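4.3 Fitting the wall panels

The Holzer enclosure ships with its posts, base rails and brackets in carton 2. Wall panels are supplied separately, plain or printed. Check the part labels against the packing list before you begin.

1. Set the base rails on a level surface and join them at the corners. Leave the screws finger-tight.

2. Stand one post at each corner with the open slot facing inward. Slide the connector into the foot of the post until it stops.

3. Check each corner with a square. Correct any error now, as the posts cannot be adjusted once the panels are in.

4. Tighten the base screws to 5 N·m.

CAUTION: Do not use a power driver. The threads in the rails strip easily.
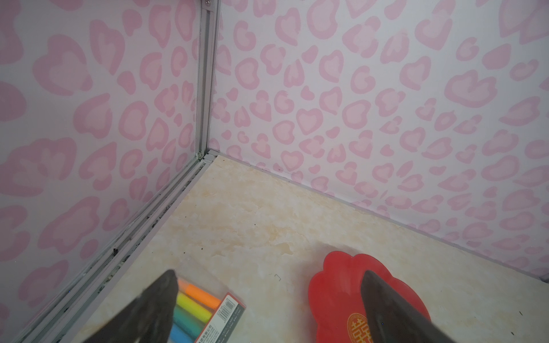
5. Peel the protective film back 9 mm along all four edges of each panel. Remove the rest after step 8.

6. Lower the panel into the slots, printed side facing in. If it binds, lift it out and start again. Do not strike the top edge.

7. Fit the top bracket and its screw.

8. Repeat for the remaining walls. Fit the door side last.

Note: Panels in the Festovero print range have a repeat of 270 mm. The pattern is not matched at the corners. To match it, trim the rear panel to 89 cm before fitting and seal the cut edge with the tape supplied.

Cleaning

Brush out the rail grooves before wiping the panels. Grit left in the groove will scratch the panel edge the next time it is removed. Use a soft brush or a narrow vacuum nozzle. Wipe the panels with a damp cloth and mild soap. Solvent cleaners will lift the ink.

For replacement brackets, see section 7.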